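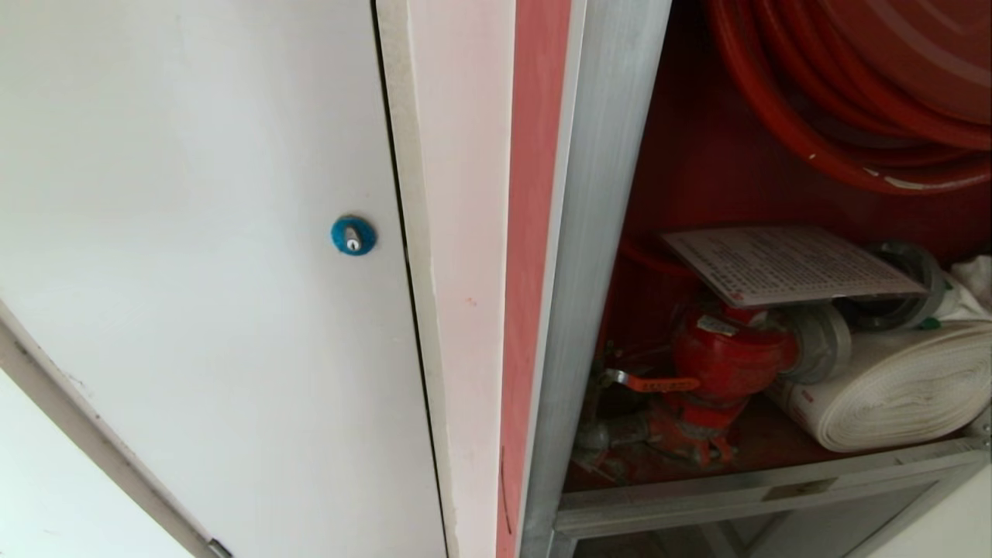

Ticket 512, Sandside, ground floor corridor
Raised by: Iwona Tomaszewski
Opened: June 20, 2001
Status: open, waiting on parts

**Reported fault**

White cupboard door next to the fire-hose cabinet will not stay locked. The key turns in the blue lock but the door swings out again, and when it does it gets in the way of the hose cabinet. Second complaint: the instruction sheet inside the hose cabinet has come off its clip and is leaning on the valve fittings.

**Log**

09:10. Tried key 37 from the board. Goes in, turns, comes out. Door pulled open by hand with the lock turned to shut. Tried the spare, same result.

09:25. Took the lock out. Cam is loose on the back and slips before it reaches the strike. Tightened the nut and refitted. Held for three tries, slipped on the fourth. Thread is worn. Needs a new lock, same size, blue collar if Boros still do it.

09:40. Checked the hinges in case the door had dropped. Screws tight. Scuffing near the bottom of the door is only paint, leave it for the December redecoration.

10:05. Opened the hose cabinet. Hose coiled, coupling on the valve by hand and not cross-threaded. Did not touch the lever. Sheet is the right one for this model and the print is still good, so it only wants a new clip. Namby's rep said not to use tape on the cabinet back as it lifts the red paint.

10:20. Rang Boros. Lock is a stock item, order ref 67. They deliver to Holton, not here, so it will come over on the van.
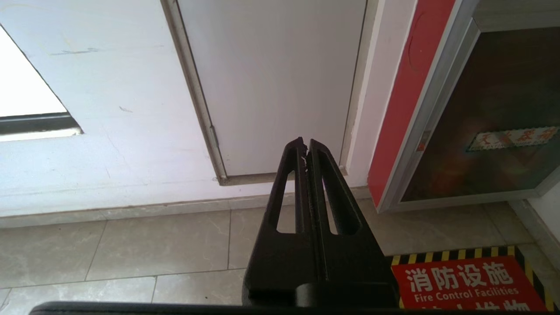 Page 2

11:15. Checked the access panel in the white wall while I was along there, as it is on the same round. Panel shut. Latch feels stiff but works. Grease next visit.

11:20. Glass door of the hose cabinet closed again. Label on the glass is on at a slight angle. Asked Holton if it has to be straightened. Answer: no, leave it.

**To do**

- Fit new lock, test ten times with both keys
- New clip for instruction sheet
- Grease latch on access panel
- Update the key board if the number changes

Cupboard to be kept empty until the lock is done. I.T.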